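30th December, Monday

Slept badly, up before six, the car wouldn't warm up and I drove to Kindthorpe with my coat buttoned to the chin. I have agreed to write up the Basulis kit for the newsletter and now I regret it, mostly on account of the brochure. Four pages of it, and the word "effortless" on every one. I've been buying shop equipment long enough to put my hand over my wallet when I see that word.

What they sell is a pair of arms, a small camera on each wrist, one more camera fixed to look over the table, and a program called Presto that is supposed to learn a job after you have walked it through a few times. The brochure says over 200 jobs. I asked for the list back in April and got a link to a video with music on it. I asked again last week and was told the list is "growing," so I still couldn't say whether anything I need done is on it.

The wrist view was the first thing I asked to have up on the monitor, and I sat with it longer than I meant to. 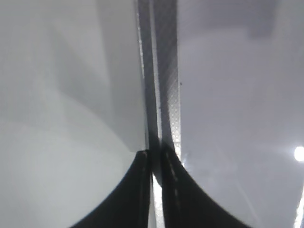

I'll give them this much, the fingers come in closer together than I expected, and the view is good enough to see the fine diamond pattern on a strip between them. But everything to either side is a blur. If the program has to work from that, I want to know what it does when the thing it wants is three inches over. The answer I got was that the other cameras take care of it. Maybe so. I wrote it down with a question mark.

The rep kept saying "gentle." I asked for a number and there wasn't one, or it was in a different document. My old bench clamp came with a number.

Coffee at ten, bad. Somebody had left a tray of Christmas cookies out and I ate two of the star ones, which were stale, and went back for another.

Then the talk about price. The arms are one thing. Presto is rented by the month, and if you stop paying, the jobs you taught it stay with them. I read that line twice to be sure. The rep said most customers don't mind. I mind. I teach a machine something on my own time and then I pay to keep it? I said so, probably too loud, and got a nod and an offer to send me the terms, which I already had in my lap.

Asked about spare fingers too. Sold in pairs only, and they come from the Ifans warehouse, so figure a wait. No price on the sheet for those either.

Back to the monitor before lunch. Not much had changed to my eye, a light glaring on the right and that narrow strip up the middle, pinched at the tips. I'd have liked a plain readout next to it telling me how hard. There's a spot for one on the layout in the manual, page 83, grayed out, "coming soon."
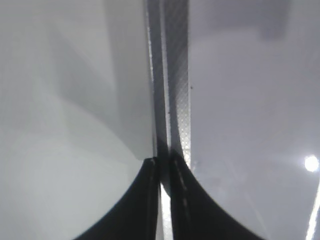 Things to ask before I write a word

Who owns the taught jobs, in writing. Whether the wrist cameras can be swapped by me or only by them. What happens to Presto when the shop internet drops, as ours does every time it rains. The real list, on paper. And the grip number, again.

I also want a look at the table view with the lights turned down. Our back bench is nowhere near that bright.

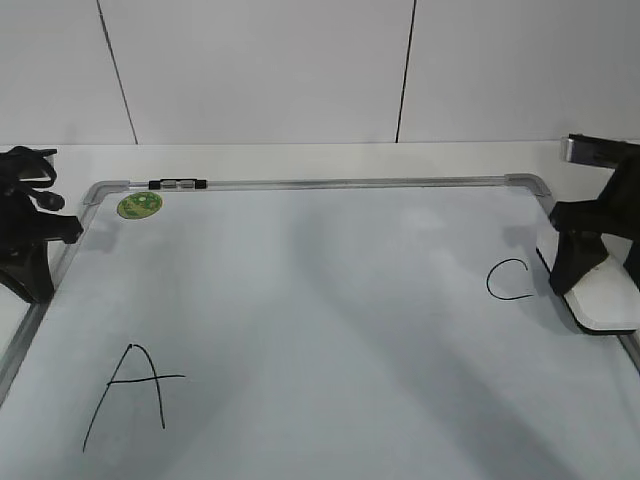
The table at Kindthorpe, whiteboard down flat, a gripper at each side.

Home by four. Soup. I had a first paragraph going and crossed it out, it sounded like I'd made up my mind, and I haven't quite. I'd still take a month's trial if they paid the freight both ways. Must call about the car battery in the morning.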